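Housekeeping for Shared Play Spaces
Unit 4 handout: Sorting and boxing soft toys
Mimon Course Center, Gamton

Bring this sheet to the practical in November. You will also need the toy record form from Unit 3.

1. What this unit covers

Unit 3 dealt with hard toys and how to wipe them down. This unit is on plush toys and the small mixed items that end up with them at the end of a session. By the end you should be able to clear a table of toys, sort them into the right boxes, and fill in the record form without help.

The stock at the Lideter playroom is used for all the practicals. It comes to 964 items on the current list. Plush toys make up 630 of these, so most of your time will go to them.

2. Terms

Plush: any stuffed toy with a fabric outer layer. Short pile is smooth and even. Long pile has loose fibers and needs brushing.

Trim: anything attached to the main body, such as a scarf, beak, tuft, ear or tail.

Smalls: items that fit in one hand and are not plush. Balls go here, and so do small blocks.

Open box: a box with no lid, used on the table while sorting. It is not for storage.

3. Setting up the table

Work on a bare tabletop. Take off any cloth first, as lint moves from cloth to plush easily. Put one open box on the table within reach. A shallow box is better than a deep one because you can see the bottom of it.

Keep plush on the tabletop and put smalls in the box first. Plush goes in last, on top, or in a second box if the first is more than half full. Do not press plush down to make it fit.

4. Checking each plush toy

Pick up the toy by the body. Lifting by the tail, the tuft or the scarf puts strain on the seam.

Look at the back of the head first. Light colors show specks there before they show anywhere else. A speck may be lint, which comes off with a dry brush, or a mark, which goes on the form.

Run a thumb along each seam. Check the trim last. Long fibers at the top of the head should be brushed in one direction only. 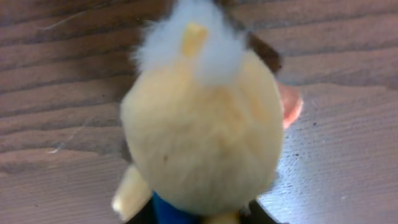
Pale plush with a long white tuft, resting on the tabletop. 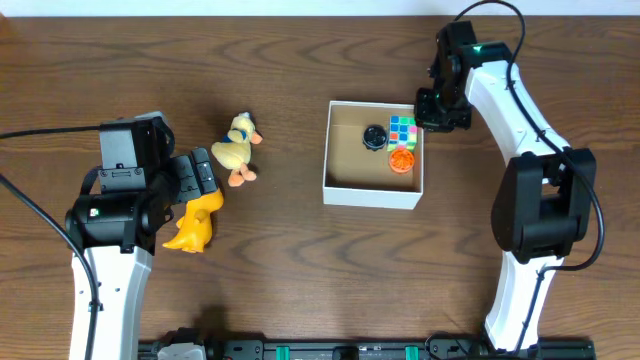 Yellow dinosaur and yellow duck, with the open box beside them. 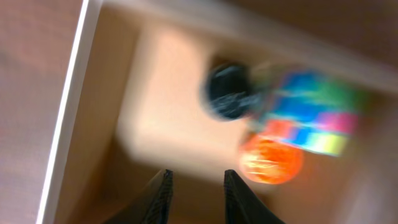

Can a duck and a dinosaur be stored in the same box?
They can, as long as both are plush and both have passed the check in section 4. Boxes are sorted by material and size, and the kind of animal makes no difference.

5. Boxing and labels

Storage boxes at Lideter are numbered 1 to 26. Boxes for plush have a blue label and boxes for smalls have a green one. Write in pencil so the label can be used again.

Lay toys with long tails along the side of the box. Beaks and feet should face inward. If a scarf comes untied, tie it again before the toy goes in.

Close the box and write the item count on the form. Two people should not fill the same box.

6. The record form

One line for each toy. Use these codes:

OK - no fault
L - lint, brushed off
M - mark, still there after brushing
S - seam open
T - trim loose or missing

A toy coded S or T goes to the repair shelf and is left off the box count. A toy coded M goes to the wash bag.

7. Reading and practice

Major, Care of Soft Toys in Group Settings, chapter on pile fabrics. The course copy is kept on the shelf by the door.

Write 2,000 words or less on how toys are stored in a room you know. Include a plan of the shelves. Hand it in at the start of Unit 5.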